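Print this page | E-mail this page

A morning at Tindall: what I learned from watching a robot do a toddler's puzzle
Speaker notes, Bandville evening talk, December 20, 2020

(Start with mugs down and lights half down. Leave the door open till the stragglers are in.)

Evening all. So, back in February, when you could still stand shoulder to shoulder with strangers, I went to the open day at Tindall, on the industrial estate on the Bandville side of the ring road. I'd gone expecting something big. I wanted sparks, I wanted a car door flying past my ear! There was a bit of that in the main hall, a great orange thing shifting sacks, and I'll be quick about it as you've all seen sacks. (Pause. If anyone works in sacks, say sorry.)

The bit I want to talk about was upstairs, in a side room with bad coffee and very good radiators. The project is called Brullarora and they were showing a robot arm putting shapes into holes. I went in for the warmth and stayed for most of the morning, and missed my lift home.

The sign-in sheet had 94 names on it by dinner time, and I'd say the side room got the fewest of them (their loss).

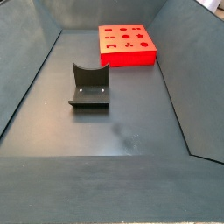 Why would a grown-up engineering firm spend its time on a shape sorter?

Putting a part into a tight hole is a very common job in a factory, and a toy lets you practise it cheaply, with lots of different shapes in one block. A star wants turning to the right angle, a round peg doesn't care, and if you get it wrong you've only bashed a toy.

(Hand the real sorter round now, the one from the charity shop. Ask people to try it with their eyes shut. Give it two minutes, it'll get noisy.)

Right, so how did that feel? I bet most of you did the same thing. You found the hole with a finger of your other hand, then you brought the shape over, then you wiggled. We're brilliant at wiggling. We don't even notice we're doing it. Your fingertips tell you the shape is catching on one side and you lean it the other way, all while you're talking to your neighbour about the parking.

The arm has to have every bit of that worked out or learned. The demonstrator talked us through it while it was going, and I scribbled down what I could on the back of the car park ticket:

- find the block, and find the right hole in the block
- pick the piece up so it isn't held skew
- bring it over the hole, fairly high
- come down slowly and feel for the edge
- if it's pushing back too hard, stop

That last one got a laugh when she said it. Somebody said they'd like one for their brother-in-law.

Before the next slide, say the thing about the holder. I'd thought the robot would pick its pieces up off the floor like a child does. Far too hard, apparently! In this set-up you start a piece off in a known spot so the arm isn't guessing at everything at once. I felt a bit cheated for a minute, then I thought, well, I keep my keys on a hook. 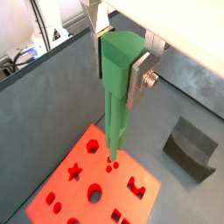 One visitor near the radiator wondered out loud why it couldn't just go faster, seeing as the arm downstairs was throwing sacks about like pillows. The demonstrator said speed was the easy bit, and that they could have it whizzing by teatime if nobody minded sweeping up afterwards. He said fair enough, and then asked it again in different words. I warmed to him.

(Skip the next bit if we're running late. We'll be running late.)

I asked how much practice it had had. Their log stood at 1,440 tries that morning, good ones and bad ones together, and they keep the bad ones on purpose. That pleased me more than anything else I heard all day. When I was learning to ice cakes, my bad ones went in the bin before anyone could see. At Brullarora the bad ones go in the pile with the rest and get used.

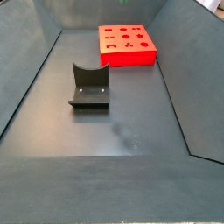 What I hadn't given any thought to was the resetting. You watch the arm and you think that's the show, and it is, but there's a lot of plain tidying between one go and the next, and whoever does it has to do it the same way again and again or else not the same way, depending what's being tested. I got quite absorbed in where things were put. If you look at the black stand with the dip in its top edge, it's set forward and to the left, with the red block well back near the right-hand wall, and I'd have put them the other way about, being left-handed. I asked if it would matter. "Try it and we'll find out" was the answer, though I didn't get to, there was a school party coming in.

The school party, by the way, were magic. Six of them got to the front and they started giving the pieces names. They cheered when it went in and they groaned when it didn't, and within four goes they were calling out advice. "Turn it! Turn it!" You don't get that at a lecture. (Look hopeful. Wait for it.)
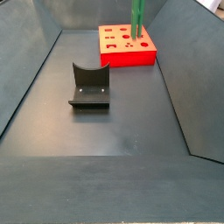 My own favourite moment of any demonstration is the bit afterwards, when the hands have gone and you're allowed to have a proper look. Is it in? Is it nearly in? Everyone leans over. With a tall green piece standing up at the back of the red block like that, I can't help wanting to give it one little press with my thumb, just to be sure. I said so out loud and half the room admitted to it as well. We had a good chat about what counts as done. If it stands up, is that done? Or does it have to be down flush? They had their own rule written on the whiteboard and then a second rule under it in a different pen.

(Kettle back on about now. Questions. If someone asks about jobs, be straight: I asked too, and got a long and decent answer which I don't think I can do justice to. Say to go along and ask it themselves next time there's an open day.)

Bring: charity shop sorter, spare bulb, extension lead, the ticket with my notes on.

Comments

Enjoyed this on the night. I still can't do the star with my eyes shut and I've been at it since.

You said you'd put up the bus number for Tindall and you haven't!

My lad was in that school party. He's been telling the toaster to turn it ever since.

Contact us | Copyright Bandville Evening Talks | Back to top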